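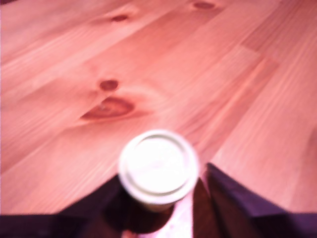 White lid between the fingers, big knot just behind it.

Bad day with the arm. Writing this fast before I forget the order of things, coffee's gone, it's past 11 pm.

Started fine. Pick, lift, set down, back to home. I'd moved the home pose a little closer to the table last night and didn't write it down, so that's on me. Then on one of the lifts it just stopped. Fingers closed, no error on the screen, nothing in the log for 8 seconds. I had my hand halfway out to grab the thing – and it moved. Fast. Missed my knuckles by not much.

Hit the stop. Sat on the floor for a bit.

Called Sorin. He said did you have the stop in your hand or on the shelf. On the shelf. Long silence from Sorin.

Read back thru the log after. The commands didn't get lost, they piled up. 154 of them sitting in the queue, and when the link came back it played the whole lot with no pause between. The speed cap was set to 100, so full speed. It was supposed to be way down for anything near a person. I changed it in January for a demo and never changed it back. Wrote it on my arm in pen this time. 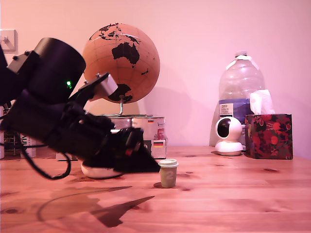

Nawal Benjelloun
Hardware and bench testing, Tular

Fadwa thinks it's the cable. It loops down on the left side and she says any tug at the joint could drop the link. Maybe. I wiggled it for ages with the motors off and got 2 dropouts, then couldn't get a third. Henryk says forget the cable, a stale command should never run, flush the queue on reconnect and make it ask before it moves again. He's right and I'm annoyed about it.

Tomorrow:
flush on reconnect
cap back down, and locked
stop button on a cord, round my neck, I don't care how it looks
new cable from the Zerouali box if there is one
tell Benoît before he hears it from Sorin

Also have to write it up for Ukisberg, they want near misses on the same form as everything else. Cant face it tonight. Hand is fine. Kept looking at it all thru dinner.

Power's off at the wall, checked twice. Bed.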